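From the Zallow cell

Genivaldo Pimentel has been giving our little arm some much-needed attention this July, and what a pleasure it has been to follow along! He started with the simulated cell, checking every joint offset against the service notes (all 2135 lines of them, bless him), and then turned to the gripper, which had been closing a touch early ever since the Mensah update.
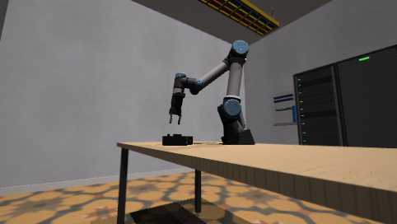
The approach height is next on his list, and he'd like 30 clean runs before he copies the new settings over to the real cell. If you need the old ones, they're saved under job 1066, so please leave that alone until he's done.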